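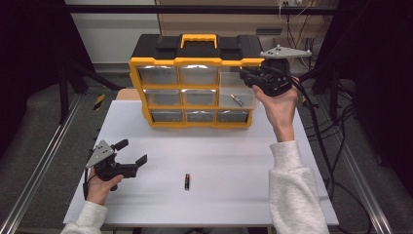

Romana reckons the squash curry wants its coconut milk right at the end, off the heat, and that I've been splitting it for weeks by putting it in with the stock. Fine. I'll try it her way.

**August 2012, test kitchen notebook, slow cooker curry, batch D**

Used the Falten on low this time (the Kuruc runs too hot on its low setting, I've given up on it for anything with milk in). 900 g squash, peeled and cut big, 300 ml stock, 200 g red lentils rinsed twice, and 70 g of Debashish's curry paste, the version without shrimp. Onions fried first, properly brown. I skipped that in May and it tasted of boiled onion all the way through, never again! 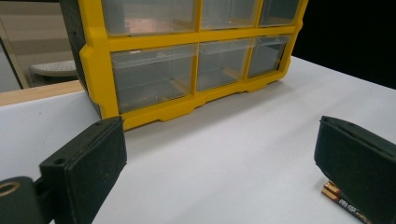
*Reading time: 1 minute*

Lid on and left it well alone. Squash held its shape, lentils went to mush in a nice way, and the whole thing was thicker than batch C – probably the stock, I'd cut it down. Stirred the coconut milk in after switching off. No splitting at all, so Romana gets that one.

Matěj had two bowls and wants more lime. Manikandan says more salt and less sweetness, and I'm with him, the squash is sweet enough without the sugar (drop the sugar). Juraj only wanted to know if it freezes. Put a tub in the bottom of the Liltorero freezer, so ask me again.

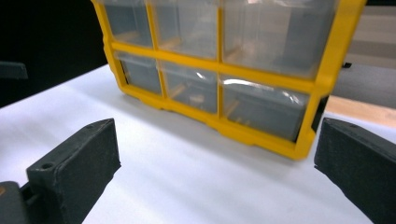 *Drawers, bench side.*

Still to do: batch E with no sugar, lime at the table, and try the ginger grated instead of sliced. Need more lentils before then, and somebody has walked off with the good peeler.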